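Plaltetti lance une collecte de gestes pour son futur bras de tri

L'entreprise Plaltetti a commencé en mai, dans son atelier de Bisgate, l'enregistrement d'une série de démonstrations destinées à entraîner un bras robotisé au tri de petites pièces. Le projet porte le nom de Stindov. Il est mené avec le bureau d'études Kratochvíl, qui se charge du modèle et de son évaluation.

Le principe est connu dans le métier. Un opérateur guide le bras à distance, saisit une pièce, la dépose à l'endroit voulu, puis revient à la position de départ. Chaque passage est enregistré avec les images d'une caméra fixée près de la pince, la position des articulations et l'ouverture des doigts. Le système doit ensuite apprendre à reproduire le geste à partir de ces exemples, sans qu'on lui programme une trajectoire.

À ce jour, 646 démonstrations ont été enregistrées. Parmi elles, 89 ont été écartées à la relecture, le plus souvent pour une image décalée par rapport au mouvement ou une prise abandonnée en cours de route. Les autres sont conservées, y compris celles où l'opérateur hésite ou s'y reprend à deux fois. « Un opérateur expérimenté corrige sans arrêt sa position. Si on ne garde que les passages parfaits, le bras ne voit jamais comment on se rattrape », explique Valentin Pichler, responsable de la collecte chez Plaltetti.

Onze opérateurs se relaient au poste de commande. La plupart viennent de la ligne d'assemblage et n'avaient jamais piloté de robot. Leur formation dure une matinée, après quoi ils enregistrent leurs premiers essais sous la surveillance d'un collègue. Ces essais ne sont pas versés dans la base. Les séances sont limitées à 50 minutes, avec une pause obligatoire – la fatigue se voit très vite dans les courbes, selon l'équipe.

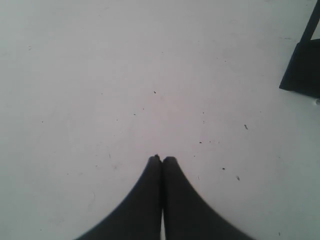

Le protocole prévoit aussi des séquences à vide, pince fermée, sans aucune pièce à saisir. Elles servent à apprendre au système à ne rien faire lorsqu'il n'y a rien à prendre. Lors d'une première campagne, plus courte, le bras descendait vers la moindre tache et refermait ses doigts dessus. Les poussières et les traces sur le plan de travail ne sont donc pas nettoyées systématiquement entre deux prises. L'équipe souhaite que les images ressemblent à celles d'un atelier en service.

L'éclairage reste pour l'instant le même d'une séance à l'autre. Il sera modifié dans la deuxième phase, de même que la hauteur du plan de travail et la position des bacs. Kratochvíl a demandé 400 démonstrations supplémentaires dans ces nouvelles conditions avant de lancer un entraînement complet.

Côté Kratochvíl, Fabian Bühler suit la qualité des données. Il reçoit les fichiers chaque soir et renvoie ses remarques le lendemain avant 10 heures. La principale difficulté, dit-il, tient à l'étiquetage : « Deux personnes ne placent pas la fin d'un geste au même instant. Pour l'une, c'est quand la pince s'ouvre, pour l'autre, quand le bras est revenu. Il a fallu écrire une règle et reprendre les premiers fichiers. » Cette reprise est terminée.

Un premier modèle, entraîné sur une partie seulement des enregistrements, a été essayé sur le bras de l'atelier. Plaltetti ne communique pas de taux de réussite à ce stade. L'entreprise indique que les saisies de pièces isolées se passent correctement, et que les pièces qui se touchent ou se chevauchent posent encore problème. Des démonstrations consacrées à ce seul cas ont été ajoutées au programme.

La question du partage des données n'est pas tranchée. Kratochvíl serait favorable à la mise à disposition d'une partie de la base pour des laboratoires universitaires. Plaltetti veut d'abord vérifier que les images ne montrent rien de ses productions en cours – certaines pièces utilisées pour le tri sont couvertes par des accords de confidentialité.

La deuxième phase doit débuter dès que les nouveaux bacs auront été livrés. Les opérateurs déjà formés y participeront, et Plaltetti cherche en interne des candidats pour l'équipe du soir.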